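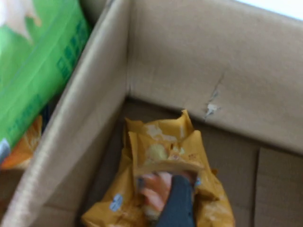
**Saturday, bench 2, box unpacking by teleop**

Operator: Liis Butkienė. Notes: me. Marijke Van Dijk on the logging machine until lunch.

Task as written on the sheet: reach into the carton, grasp one soft package, lift it clear of the rim, place it on the left side, return to start pose. One episode per package. Wrist camera plus the fixed overhead.

Target for the session was 44 episodes. We kept 26.

Most of the rejects are the yellow bag. It crumples down into the corner and the finger has to come in close to the back wall to get any plastic at all. Liis tried two approaches:

- straight down, fingers parallel to the back wall. Tends to push the bag flat before closing.
- tilted, one finger sliding under a fold along the floor. Slower, better grasp, but the fingertip catches on the bottom flap seam if the height is off.

We settled on the second. Operators should pause before closing – the early episodes have the close command overlapping the last part of the descent, and the policy will learn that.

**Blur.** Wrist frames near the grasp are bad. The rim and the finger smear, while the back wall stays usable (the scuff on it is still easy to find, so I used that as a reference when stepping through). Exposure was on auto. The area beyond the box top is blown out and the floor corner is in shadow. Set exposure to manual before the next run and put up with a darker image.

**Latency.** The Flillix controller dropped its link once, mid-lift. Arm held position as it should. Episode deleted. Log shows a gap of 800 ms, then normal. Same cable as last time, so I have swapped it for the one from the Sulleck rig.

**Labels.** Marijke wants "grasp start" marked at first contact. I had been marking it at the close command. Contact is hard to judge on the soft bags, particularly with the blur. Left as is for this batch and noted in the header file. Needs a decision before Witby gets the data.

To do:

- [ ] manual exposure, recheck blur at slow descent
- [ ] redo rejected yellow bag episodes, tilted approach only
- [ ] tape down the bottom flap? Ask Avotiņš whether their cartons come taped
- [x] swap controller cable
- [ ] Liis to write up the pause rule for the other operators

Arm parked and powered off at 4:40. Left the box where it is, corners marked on the bench.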